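**Bultel finger pads, set of 2 – three stars**

Bought these for the gripper in our stapler cell after the old covers wore through. The listing promises a 2-minute swap. Mine took most of a morning in May, and the screws supplied were too short.

Grip is fine, I'll give them that. Pokberg claims 400 hours between changes – I'd believe 200. Kenji Schumacher runs the same pads and checks his every shift.
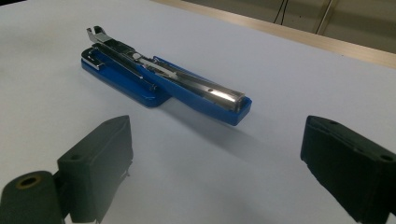
*Pads on, blue stapler opened flat on the table.*

Would I reorder? Only with better screws.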